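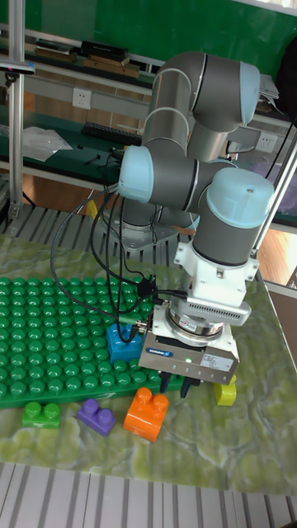
Orange brick going down skewed – gripper or table?

Forum: Workshop and Cell Upkeep
Thread started March 2026

skisgate_randa wrote:
Hi all, long-time reader. I look after the brick-stacking cell at Skisgate and I've got a niggle I can't shift. Arm on a round base plate at the back of the table, SCHUNK parallel gripper, two black fingers, big green studded baseplate on the left. The job is dead simple: pick a loose block off the mat, put it on top of the blue one, let go, go home.

It was lovely until I had the fingers off for a clean. Now roughly every third go the orange one lands a bit skewed and only one side clicks down. I've wiped the pads, checked the bolts on the flange and re-run the tool centre point twice. Gripper light is green the whole time, no faults in the log. What would you look at next?

Randa Chidiac

mat_and_tape wrote:
Is the baseplate fixed down? I can't see any clamps. If it's only sitting on that marbled mat it'll creep a hair every time you press a brick on. We had precisely this on our cell (different arm, same sort of job) and I spent a week blaming the fingers.

brijesh_k wrote:
I'd still go for the fingers first, sorry mat. She says it started after they came off, and that's a big fat clue! If the two got swapped over, or one went back with a bit of muck behind it, they won't close square and the brick gets turned a touch as it's gripped. Close them slowly on a bit of flat bar and see if light gets through on one side.

Brijesh Kaushik

old_sakamoto wrote:
Have a look at your cable loops as well. They hang down in big arcs on the left and go back in at the gripper housing. On my old Sakamoto cell the loops dragged on the wrist at one end of the reach and it was enough to spoil a press fit. Clip them higher up the arm and leave a decent bit of slack at the wrist.

mat_and_tape wrote:
Cables won't skew a brick, they'd have to be pulling like mad.

old_sakamoto wrote:
They did on mine. I'm only saying what I found. Costs you two cable ties to try it.

skisgate_randa wrote:
Right, been at it all afternoon with a flask of tea. Baseplate is on double-sided tape and one corner had lifted, so mat gets half a point. Then I did Brijesh's flat bar test and there was a gap you could get a fingernail in. Fingers off again, and there was a crumb of old thread lock behind the left one. Cleaned both faces, nipped them up evenly, new tape under the plate.

I've also stopped it on the press step so I can get my nose in and look at the fit before it opens.

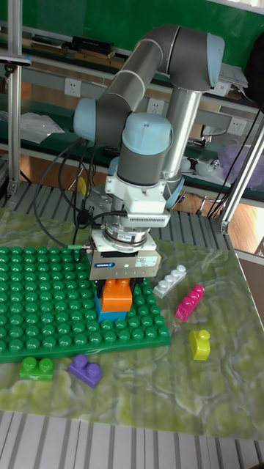

Orange block over the blue one, jaws still closed.

brijesh_k wrote:
That's more like it. How many cycles have you done since?

skisgate_randa wrote:
100 on slow, all of them sat flat. I'll put it back to full speed tomorrow and leave it going while I do the Rater paperwork.

esar_nights wrote:
100 isn't much to go on. At Esar we don't sign a finger change off until it's done 1,000, and we check the bolts at 7 and again at the end. Seven sounds daft but the screws bed in very early and you want to catch them.

mat_and_tape wrote:
1,000 for toy bricks? She'll be there till September.

esar_nights wrote:
It runs by itself, mat, you don't have to stand there and hold its hand! Ours goes up to 3,000 between finger cleans and we hardly ever get a skewed one. I put that down to the checking.

brijesh_k wrote:
Bit of both for me. Do the early bolt check, skip the marathon. And Randa, put a paint pen mark across each finger and the gripper body so you can tell left from right next time they come off. Mark the plate corners on the mat too while the pen's out.

skisgate_randa wrote:
Paint pen ordered. I'll do the bolts in the morning before I turn the speed up. Still leaving the cables as they are for now, sorry old_sakamoto – one thing at a time or I'll never know what fixed it.

old_sakamoto wrote:
Fair enough. Shout if it comes back at the far end of the reach.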